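Search this site Search Go
Print this page | E-mail to a friend

Open day review: the Heter two-arm bench kit at Rukier, Farbridge

Posted 8 May 2020 by Naomi Tanui

I have been meaning to write up my visit to the Rukier workshop ever since I got home with a bag full of leaflets and very tired feet, so please forgive me if I wander a bit. A good many of you wrote to ask whether the Heter kit is worth the drive to Farbridge (836 miles round trip in my case, and I'd do it again!), and my short answer is yes, if you can get a spot near the bench. The long answer is the rest of this page.

Wahyudi Yeoh ran the demonstration and was kind enough to let people ask questions the whole way through. He had the two arms working with a thin red rod over a white board, one gripper at each end of it, and I must have stood there for half the afternoon with my coffee going cold. 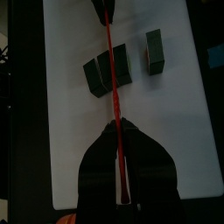

How it handles small things

I liked the grippers best of everything. The fingers are big, plain shapes, and I expected them to be clumsy with anything so skinny, but Wahyudi was happy to talk about how much fiddling it takes to set the grip, and he didn't pretend it was quick. He told us his first setup took 145 minutes, mostly spent on the fingers, and that he still writes the settings down on paper. I found that very comforting, as somebody who can lose an evening to a sewing machine.

The bench has black fabric walls and a black table top, which makes the lighter things on it easy to follow from a distance. If you have a bright workshop with windows on every side, I'd think about some kind of curtain before you spend money on anything else.

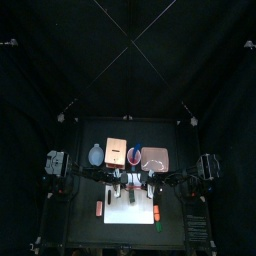 I do have a couple of grumbles. The manual is thin – it reads as though it was written for people who already own one – and the cables want more room than the brochure suggests, so measure your table twice. My old Serrano trainer had only one arm and was slower in every way, but it came with a lovely fat binder and I still miss it.

Everyday objects are where I'd tell a school or a club to start. Bowls, blocks, a dustpan, whatever is in the cupboard. Children understand a dustpan right away, and it has a handle and a wide end, so there's something different for each arm to deal with.
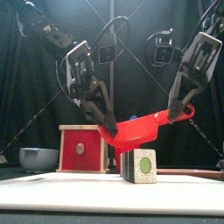
Rukier says the next open day will be in September, and you should book early, as almost 400 people came to this one and the line for the bench went out the door. Parking is free behind the building. Bring a sweater, and ask Wahyudi about the spare fingers, which are sold separately and aren't on the price list yet.

My rating: four stars out of five, with the missing one for the manual.

Share this review: 2 shares | 9 comments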